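Slide 1. Good evening, and thank you all for coming out. Wait for the chairs to settle! Thank Temitope Omoregie for the urn and the biscuits.

Tonight is about listening while your hands are busy. My grandmother shelled peas through every family quarrel, and I believe she heard more than any of us.

Slide 2. The Griltar choir story – keep it short this time. Nevzat knitted through 17 rehearsals and learnt everybody's part but his own.

Slide 3. Let these run, and sip some water. 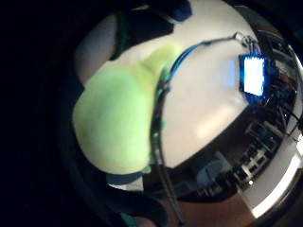
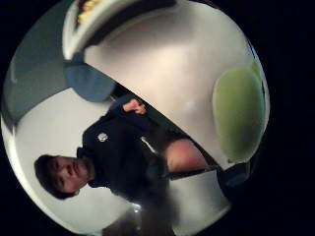
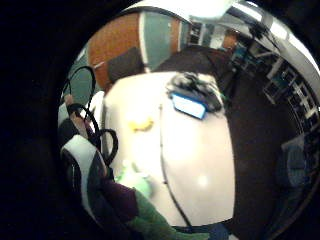
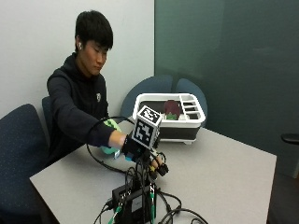 Now ask the room who doodles on the telephone. Give them time, people are shy about it. Then Eylül's letter, the bit where she peels 50 potatoes with the radio on and remembers the whole play.

Slide 4. Questions. Selim Keskin has the spare microphone, and we must be out before the dancing class.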